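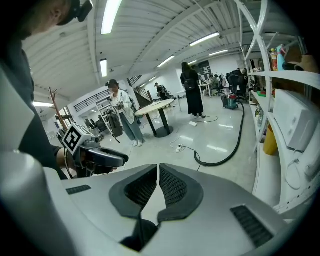 Handgreifer mit Markern: Was gehört ins Budget?

Kamlesh Rana
Wir wollen im März mit handgeführten Greifern anfangen, zwei Stück, dazu eine Brille fürs Tracking. Das Angebot von Oment liegt bei 3.029 Euro, Fingerpolster gehen extra, 249 Euro das Paar. Mein Chef hat 2.000 genehmigt und hält das für großzügig. Was kann man weglassen, und was habe ich vergessen?

Moltport
Vergessen hast du den Fußboden. Für Geräte findet sich immer irgendein Topf, für Kabelbrücken nie. Bei uns liegen die Leitungen und Steckdosenleisten quer durch die Halle, und wer eine Brille vor dem Gesicht hat, schaut selten nach unten. Plane Strom von der Decke ein oder wenigstens Kabelkanäle, bei uns waren das etwa 259 Euro. Weglassen würde ich den zweiten Greifer, vorerst. Ersatzpolster dagegen gleich mitbestellen, die Lieferzeit ist – freundlich gesagt – gemütlich. Die Marker druckt ihr selbst, auf mattem Papier, und messt bitte nach, ob der Drucker skaliert hat.

Cerkodside
Nimm Yadav, ist billiger.

Kamlesh Rana
Danke, Moltport. Den zweiten Greifer verschiebe ich in den nächsten Antrag, die Kabelkanäle laufen unter Büromaterial. @Cerkodside: billiger als was? Auf der Seite steht nur »Preis auf Anfrage«, und die Anfrage läuft noch.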